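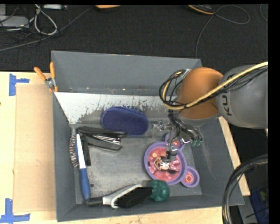

Laltergate opens its Saturday repair mornings to the whole town

FOR IMMEDIATE RELEASE
01/09/2026

I've been mending other people's toasters for a good long while now, so it gives me a ridiculous amount of pleasure to write this one. From this month the Laltergate repair mornings are open to everybody, members or not, and you don't need to book.

If you haven't come across us before, we're a small repair club with a big room on Farex Street, behind the bakery. We started in February with three tables and a kettle (the kettle needed mending too). People brought in lamps, radios, coats with broken zips, a music box, and one enormous slow cooker that took up most of a morning. Word got round faster than we'd planned for, and by early summer we had a queue down the steps before the doors were open!

So we've taken on more space. The landlord has let us have the back half of the building as well, which means we can go from five benches to 12 and finally give the sewing people a corner with decent light. They've been very patient, squashed in next to the bicycle stand all this time.

Tuấn Quan looks after electrical repairs and will be there every week. He has asked me to say, in a press release if need be, that he would like you to bring the charger. Bring the remote, the lead, the odd little foot that fell off, all of it. "Half my morning goes on hunting for a plug that fits," he told me. "If it came in the box, put it in the bag."

Bảo Sầm is running clothes and soft furnishings, and she's also starting a darning class on the first Saturday of each month. I went to the trial run and my sock is a disgrace, but it is a sock again and I'm wearing it as I type. Materials are included and you can take your needle home.

What does it cost? Coming in and having something looked at is free. If we need to fit a part, you pay what the part cost us and we show you the receipt. The darning class is £3. There's a tin by the door for anybody who feels like putting something in it, and that goes towards fuses, thread and biscuits.

Please don't bring microwaves, anything that runs on gas, or anything you can't carry up eight steps on your own. We'll also turn away petrol mowers, much as one of our regulars would love to get at them.

We're grateful to Trương, the hardware shop on the corner, for giving us 40 storage tubs and a very handsome set of screwdrivers. The Hastodach reading group has kindly moved its meetings to the afternoon so that we can have the room until one o'clock, and I've promised them we'll sweep up properly.

When and where

Every Saturday, 9.30am to 1pm, last items taken at 12.15
Laltergate Repair Club, 35 Farex Street, Laltergate
Step-free entrance at the side, ring the bell and one of us will come round

Reporters and photographers are very welcome at any session. Come early if you'd like a quiet chat, as it does get loud once the sewing machines are going, and do bring something broken with you. For interviews, ask for Tuấn or Bảo at the front bench and they'll find a minute between jobs.

ENDS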